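Home | About Me | Garden Notes | Day Trips | Recipes | Archive | Contact

A Morning With the Robots

My sister-in-law Teresa Daly has been telling me for ages that I ought to get out more in January, when the garden is asleep and I'm mostly indoors complaining about my knees. So when she called and said there was an open day at Triravon, out past the reservoir, and would I like to go and look at some robots, I said yes before I'd really thought about it. I'd pictured something like the movies, I suppose. Big shiny people made of metal, walking up and down and saying good morning.

I should explain how she came to hear about it. Teresa used to do the books for a place called Dunne, which made shelving and shop fittings, and when Dunne closed up, a part of the building was taken over by Triravon. She still gets their newsletter, and she reads every word of it, the way she reads everything, including the backs of seed packets. The newsletter said family and friends of the old Dunne crowd were welcome, coffee provided, sensible shoes please. I wore my walking boots and was the best prepared person there.

It's a forty minute drive if you don't get behind a tractor. We got behind a tractor. Teresa drove, I held the directions, and we talked the whole way about her kitchen floor (she's having it redone, and it has been going on since before Thanksgiving, and please don't ask her about it unless you have an hour to spare). We turned in at the gate a little after ten in the morning, and there was a young man in a yellow vest waving everybody toward the far end of the lot with such energy that I felt we'd won something.

Inside it was warmer than I'd expected and a great deal quieter. I don't know why I thought robots would be noisy. There was a front room with name stickers and the promised coffee, along with some very good almond cookies, and once there were enough of us standing about they split us into 2 groups. Ours was led by a woman named Saoirse Kavanagh, who has the kind of voice you could listen to all day and who had obviously decided to treat every question as a good one. I can tell you that not all of them were! A man in our group asked her three different times whether the robots could mow a lawn, and three times she told him very kindly that there were other companies for that.

She took us first past what she called the Banulance. I wrote the name on my hand so I'd remember it. It's a low cart with a flat top that goes up and down the hallway carrying spare parts to whichever bench has something broken, and it started out, she said, as a joke somebody made over lunch about an ambulance for bananas, and the name stuck so hard that it's painted on the side now. It stopped politely for Teresa and she thanked it. Then it stopped for me and I'm afraid I thanked it too. You do, you know. It's the manners you were brought up with.

After the hallway came the big room, which is where the shelving used to be welded, and Teresa got a bit quiet there. She showed me where her office window had been, up a little flight of stairs, with a view right down over the floor. She said the light was just the same. I left her alone with it for a minute and went to look at a display board about the history of the building, which had a photograph of the old Dunne softball team with more mustaches in it than I've seen in one place since college.

The room is laid out in bays now, and in each one there's a table, and at the table there's a robot or a pair of arms or some piece of a robot being taught to do a job. I'd been braced for car doors and welding sparks. What they're working on here, for the most part, is tidying up. Ordinary tidying up, the kind I do every evening of my life with one eye on the television.
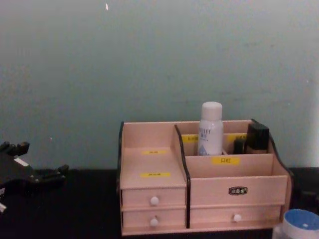
Tidying is very hard for a robot, Saoirse told us, and she must have seen from our faces that we didn't quite believe her, so she had us think about a bathroom shelf. Everything on it is a different shape, some of it rolls, some of it tips over if you look at it sideways, and all of it has to end up somewhere you can find it again in the morning. I was won over completely by the little pink-beige storage box they had out for this, with its drawers and round white knobs and yellow labels stuck on it, one of them with the Chinese word for lipstick. I want one for my own dresser! There was a white spray bottle standing up at the back of it, and the robot's black gripper was down at table height off to the left, and I stood there thinking that I own a box with drawers in it and I have never once put the lipstick where the lipstick goes.

We had a long talk about knobs, which I enjoyed more than I can say. I asked whether a round knob was easier or harder than a handle, and Saoirse said it depends a good deal on the fingers. A handle you can hook. A knob you have to pinch from just the right place, and then pull straight, because a small light drawer will jam if you pull it crooked, or else the whole box comes along with it. Well, I know all about that. My mother's sewing cabinet had a drawer that would only open if you leaned on the top with your left elbow, and when she left it to me she left me the elbow trick too. I told Saoirse this and she laughed and said that was exactly the kind of thing they'd love to be able to pass on to a machine.

They practice the same job over and over. On the whiteboard at the end of the room somebody had written 1394 in green marker, with a circle drawn round it, and that was how many practice runs had been done on that one task so far. Teresa, who likes a number, wanted to know how many were wanted in the end. Saoirse said more, always more, and then she changed the lighting and moved the table and did it all again. It made me think of piano lessons, and of poor Mrs. Hartley next door with the windows open in July.

I did ask the question I think all of us had, which was what it's all for. I'm not so old that I want a machine to put my things away, though I may come around to it. Saoirse talked about people coming home from the hospital with a bad shoulder, or folks whose hands shake, who can manage most of the day by themselves and are beaten by one silly drawer. My friend's husband was like that toward the end, and it was the small stuff that upset him, never the big stuff. I had to go and look at the mustaches again for a bit.

There was a last stop at a bay they call Cornel, after the cornel tree, it being the habit there to name the bays after trees and shrubs. (There's a Hazel and a Rowan, and I pointed out that they'd left out Witch Hazel and she wrote it down.) At Cornel they let visitors have a turn at steering an arm by hand, in groups of 4, with a soft foam block to pick up. I was dreadful at it. I put the block on the floor twice and then very nearly into my own coat pocket. Teresa got it first try and has mentioned it since on the telephone, twice, without my bringing it up.

We stayed past noon, which we hadn't meant to, and had soup at the diner on the way back, the one with the blue awning where they still bring you crackers without being asked. The chowder was better than last time. Teresa had the grilled cheese.

I've been looking at my dresser ever since. There's a jewelry dish on it full of buttons and a tea tin full of jewelry, and if a robot came into this house tomorrow I don't know what I'd tell it. I did clear out the top drawer last night and found my good tweezers and a key I don't recognize. If any of you lent me a small brass key, please give me a call.

They're having another open day in the spring, when the road is nicer, and Teresa has already put our names down. I'll bring the almond cookie recipe if I can get it out of them.

Print this post | E-mail this to a friend

Recent Posts
What to Do With Leggy Geraniums
Teresa's Kitchen Floor, Part Two
Chowder, and Where I've Had It
My Mother's Sewing Cabinet
A Wet Walk Round the Reservoir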